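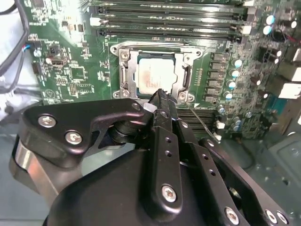

Teaching by demonstration

Teaching by demonstration (you'll also see "learning from demonstration" or, in older manuals, "lead-through") is a way of getting a robot to do a job by doing the job with it, instead of writing out every move in code. I've been keeping this entry going since February, and I keep adding to it because people write in with good questions!

There are 2 main ways to go about it. In hand guiding, you grab the arm itself, the motors go slack enough to let you push it around, and the robot records its own joint angles along the way. It feels a bit like teaching someone to bowl by holding their elbow. In remote control, or teleoperation, you stay off the arm completely and drive it with a second, smaller arm, a joystick or a pair of tracked handles, usually while watching a video feed.

Which one is better? I go back and forth. Hand guiding is quick to pick up, and you feel it right away when the fingers touch something. But your own hands and sleeves get into the video, and that's a headache if the robot is going to learn from pictures later. Remote control keeps the view clean – though most cheap setups give you no sense of touch at all, so people tend to press too hard for the first hour.

Computer repair is a favorite practice job, and I love it as a test. A processor socket on a motherboard has a metal frame around the chip with a screw at each corner, a load lever running along one side, and memory slots close by. Fingers that did fine stacking blocks suddenly look enormous. With the tip down by a corner screw, a wrist camera also sees a whole lot of gripper, and glare off the chip's metal lid can wash out the printing on it, so I like having a second camera off to the side.

How many demonstrations do you need? It depends (sorry). Saulius Baranauskienė, who taught me on the old Tirnham arm, got a decent lever-lifting routine from 46 runs. The Parden collection has 1156, all on circuit boards, and the Orner group wanted 3000 before they'd even start training. Mixed starting positions helped me more than sheer volume – shift the case a little between runs, turn it, change the lamp.

Bad runs are a sore subject. Some people throw out every fumble. I keep the ones where the operator slips and then recovers, and so does the Kalniņš handbook, which has a nice long chapter on labeling them.

See also: teleoperation, force feedback, wrist cameras, imitation learning.

Last updated 22 August 2023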